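Rurkar 양팔 시연 수집 키트 사용기
2021년 8월 7일

옷 펴기와 개기 동작을 학습시킬 시연 데이터를 모으려고 Rurkar를 들였다. 기록 프로그램은 Irneo를 썼다. 지금까지 저장한 시연은 179건이고, 그중 학습에 넣을 만한 것은 85건이다.

수집 작업
양팔로 천의 양 끝을 잡아 펴는 동작이 기본이다. 얇은 천은 잡은 자리가 뭉치기 쉬워서 집는 위치를 자주 바꿔 가며 기록했다. 머리 쪽 시점과 손목 시점을 함께 저장한다.
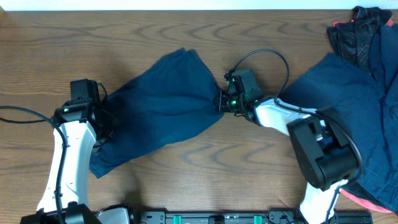
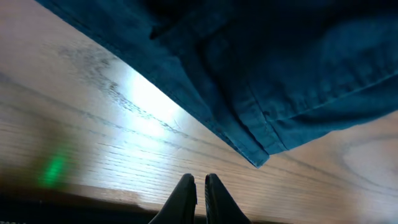
좋은 점
두 시점의 시간이 잘 맞는다. 실패한 시연은 저장 직후 바로 지울 수 있다. 단이나 솔기처럼 작은 부분은 손목 쪽 영상에서 확인하는 편이 빠르다.

아쉬운 점
광택 있는 나무 상판에서는 손목 영상에 빛 반사가 하얗게 뜬다. 조명을 옮기거나 무광 천을 깔아야 한다. 케이블 정리용 부품도 부족하다. 연속으로 7시간 넘게 쓰면 왼쪽 그리퍼 영점을 다시 잡아야 했다.

총평
10점 만점에 8점. 설명서는 부실하지만 데이터 품질은 만족스럽다. 9월에 나온다는 Juvex용 변환 기능은 써 보고 따로 적겠다.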